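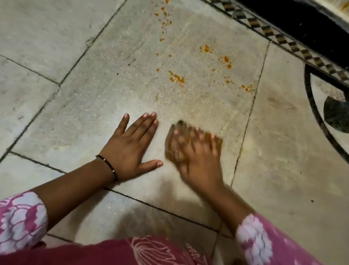

Hafþór Brynjólfsdóttir wrote in to say that vinegar had left dull patches all over a hall floor, and could I please put the warning before the steps this time. Fair enough! So the warning comes first.

4 min read
January 12, 2018
By Ebony McPhee

CAUTION: No vinegar, lemon or limescale spray on limestone or marble. They eat into the surface and you can't wipe that away afterwards.

Section 3: Getting spots off a stone floor

I use Flolia stone soap, but any pH-neutral one will do.

1. Sweep first. Grit under a cloth scratches, and I've got the marks by my back door to show for it.
2. Lift anything thick with a plastic scraper or an old bank card.
3. Stir 40 ml of soap into 1000 ml of warm water. (I did it by eye for years and always ended up with a sticky floor.)
4. Try it in a corner, behind a door say, and leave it to dry before you carry on.
5. Wring the cloth out well and rub from the outside of the spot towards the middle.
6. Rinse with plain water and a second cloth, then dry with a towel.

Note: oily spots such as curry or salad dressing may need a paste. Mix bicarbonate of soda with a little water, spread it on, cover with cling film and leave it overnight. Mine took two goes — the turmeric was stubborn.

Note: if water soaks straight in and the stone goes dark, your sealer has probably worn off. I redo the kitchen every March with the McAlister one, and Section 4 covers that.

CAUTION: Never seal over a stain you're still working on. Let the floor dry out completely first, and keep the dog out of the room.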